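The Colander Is Too Big: Scale in the Play Kitchen Set
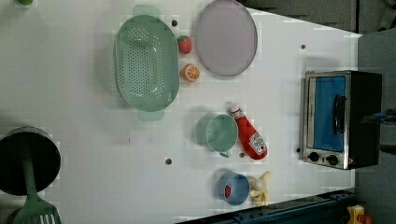

Vol. 44, No. 3

Opinion
Malou Steinarsdóttir

Play kitchen sets are sold by piece count. The count is printed on the carton, it is the first figure in the catalog entry, and it is the figure buyers compare. It says nothing about whether the pieces can be used with one another. My argument in this essay is that scale agreement between pieces should be treated as the primary specification of a play kitchen, ahead of count, color and surface detail, and that the trade could publish the necessary dimensions at very little cost.

By scale agreement I mean something narrow. A piece agrees with another if the operation the two imply can be carried out. A pot and a spatula imply stirring. A bowl and a piece of fruit imply filling. A colander implies that something goes in and that something else holds the colander, or at least receives what comes through it. An oven implies a dish that fits behind the door. None of this requires the pieces to be accurate reductions of real kitchenware. A strawberry may be as large as an orange half without harm. What matters is whether the strawberry goes in the bowl.

The mixed tabletop set is the common case. Few homes or schools own a kitchen bought as one product. What they own is an accumulation: a mint-green mug, a light-blue bowl, a lavender-gray plate, a black pot with a green spatula, a small toaster oven, a ketchup bottle, some fruit. The colors suggest a family in places (the mug and the colander could pass for siblings) and then stop suggesting it. A buyer adding to such a collection has only the catalog to go on, and the catalog gives a count.

Consider the colander first. It is usually the largest open vessel in a play kitchen, and the oval type with a tab handle at each end is larger again in its long direction. The handles matter because they set the overall length, and the overall length decides what the colander can rest on. In a real kitchen the tabs span a sink or the rim of a pot. In a play kitchen there is seldom a sink of matching width, and the pot is seldom wide enough. The colander therefore goes flat on the table, where its perforations do no work. It becomes a tray. Children are quite willing to use it as a tray, and manufacturers have taken this willingness as evidence that the piece is correctly designed. I do not think the inference holds. A child who has no alternative has not expressed a preference.

The perforations deserve a remark of their own. Rows of small round holes are easy to mold and easy to recognize. They are too small for any toy food to fall through, as they should be. They are suited to water and to dry sand, and the packaging of most sets recommends neither. If the piece is intended for dry indoor play only, I would accept a smaller colander with fewer holes that sits inside the bowl. That gives the child an operation: fruit into the colander, colander into the bowl, fruit out again. It costs less material than the large one.

The bowl is the most successful piece in nearly every set I have examined. It accepts anything. A small red item in a light-blue bowl is already a meal, whatever the item is, and the child will say which meal. Designers tend to neglect the bowl because it offers no features to list. I would rather see three bowls of graded diameter than any number of additional foods. Graded bowls nest, and they also supply the measure against which the other pieces can be judged. If a mug stands inside the largest bowl and a strawberry fits inside the mug, the child has a working system of sizes without being told that one exists.

Mugs present a different difficulty. A toy mug has to be stable when set down by an inexact hand, which argues for a wide base and a low wall. It also has to have a handle that admits a finger. Many toy mugs have a handle reduced in proportion to the body, and a handle reduced in proportion is too small, the user's finger not having been reduced with it. Children then grip the mug around the wall. This is harmless, but the handle is decoration at that point and should be described as such. My recommendation is to fix the handle opening first and draw the mug around it.

Food is where surface detail has run furthest ahead of use. A halved orange with its segment lines, a strawberry with its leafy top, a yellow banana with the peel splayed open: each is fixed in a single state. The half cannot become a whole. The banana arrives peeled and stays peeled. I have no objection to a fixed state as such. A cut face is informative, and a child who has eaten an orange will know the lines. The objection is to sets in which every food is in its final state, so that no preparation is left to perform. The better arrangement is one food that can be taken apart for every few that cannot. The peeled banana is the worst case for a practical reason as well. With its peel spread it occupies more width than any other fruit and often will not enter the bowl at all, or enters it and excludes everything else.

Majdi Haddadin, with whom I have argued about this for several years, holds the opposite view. His position is that mismatch is productive. A banana that does not fit forces a decision, and the decision is the play. He points out that real kitchens are full of such failures, the lid that belongs to no pan, the tray too long for the oven, and that an adult's competence consists largely in working around them. I grant the observation about real kitchens. My reply is that mismatch will occur in any mixed collection without being designed in. A manufacturer who controls the dimensions of a whole range has no need to add more.

The toaster oven is the piece on which the buyer spends most attention. It has a glass door, a handle along the door, a pair of knobs and a silver front, and it photographs well. The question to ask of it is what goes inside. The opening of the door, and not the outer body, is the controlling dimension, and I have never seen it printed. A round plate is the natural companion, and the plate in a mixed set is almost always wider than the opening. The oven then receives loose fruit placed directly on its floor. Ozan Ertürk, who repairs school materials and sees more worn-out toys than I do, reports that the hinge is the part that fails first, and that it fails from plates being pushed at it. I find this entirely plausible. The plate is a reasonable thing to put in an oven. The fault is in the pairing, and the hinge pays for it.

The ketchup bottle illustrates a smaller point about labels. A red bottle with a white cap reads as ketchup at any distance. The printed label adds confirmation for the adult. For a child who does not read, color and outline have done the work already, and the label's useful function is to give the bottle a front. That is worth keeping, because a piece with a front can be set facing someone. Condiment bottles are also among the few tall pieces in a play kitchen, and a shelf or crate planned around bowls and plates will not have height for them. They end up lying on their sides.

That brings me to storage, the last test of scale and the one most often failed. A set is in use for part of the day and put away for the rest of it. The colander again controls the outcome. If it is the largest piece, everything else should go inside it, and the colander should go inside the crate. A spatula longer than the crate will lie across the pot, stick out over the side, and be the first thing lost. At the school where I advise, one Wednesday was given to measuring every kitchen piece we owned, 154 of them, against the crates we already had. The long utensils and the oval pieces accounted for nearly all the failures. No new crates were bought. We withdrew the pieces that did not fit and kept those that did, and the kitchen corner was smaller and better used by December.

I should report the strongest criticism I have received. Þórarinn Hallgrímsson, reading a draft, wrote that I was describing a kitchen for adults who like things to fit, and that a child spreading every piece over a white tabletop, with no order in it, is doing something complete that my specification does not measure. He is right that it does not measure it. Spreading out is a proper use of the set and requires no agreement of scale whatever. But it is available with any collection of objects, including a bad one, and so cannot help a buyer choose between two sets.

The remedy I propose is modest. For each set, publish four dimensions: the inside diameter of the largest bowl, the overall length of the longest piece, the clear opening of any door, and the inside length of the container in which the set is sold. A buyer with those figures can add to an existing collection with reasonable confidence. A range of 100 pieces needs the same four lines as a range of ten. Until they are printed, I suggest taking a ruler to the shop, and measuring the oven door before the plate.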